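Heriberto Bedoya has moved 62 households in his career and has been thanked, by his own reckoning, mostly by dogs. He runs the crew at Trilline, a moving outfit with two trucks and strong feelings about tape. I met him at his desk in the back office on Mar 9, 2024, and asked him where people go wrong.

"The garage," he said, before I had finished. "They pack the kitchen like it's a museum, and then there's the garage. They open the door, they look at it, they close the door."

His record is a family who told him on the phone they had "a few bits out there." It came to 2617 pounds, including a canoe. They were moving to an apartment.
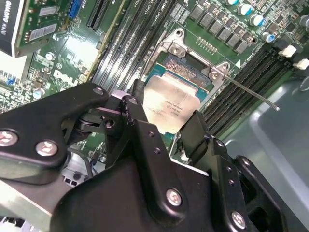

Bedoya charges by weight on long hauls, so you would think he'd be in favor of canoes. He isn't. "I have to carry it," he said. "My knees don't get a commission."

What he'd like customers to do is start a month out, with the stuff they use least, and keep a notebook. Every box gets a number, and the notebook says what's in it. He has no faith in writing on the cardboard. "Everybody writes MISC. I moved a woman with eleven boxes of MISC. She called me that night looking for her contact lenses."

Did she find them?

"In MISC."
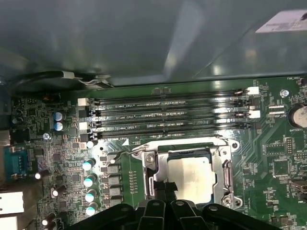 ## On quotes, and why yours was wrong

Elsie Penrose does the estimates, and she joined us with a sandwich. Her view is that people don't lie about how much they own so much as forget they have an attic. She once quoted a move at $536 and had to call back with a figure the customer described as "a joke," though he wasn't laughing. These days she asks for a video walk-through, closets open.

"They skip the closet under the stairs," she said. "Every time. I say, what's behind that door, and they say, what door?"

She also wants it known that the $400 minimum is not negotiable, even for one couch, even if the couch is "really light." Bedoya nodded at this for quite a while.

## The last box

I asked them both what should go on the truck last. Penrose said bedding. Bedoya said the coffee maker, then changed his mind and said it shouldn't go on the truck at all; it should ride up front with you, along with the toilet paper and a screwdriver. They argued about the screwdriver until the phone rang. It was a man with a piano, third floor, who wanted to know if the stairs would be extra.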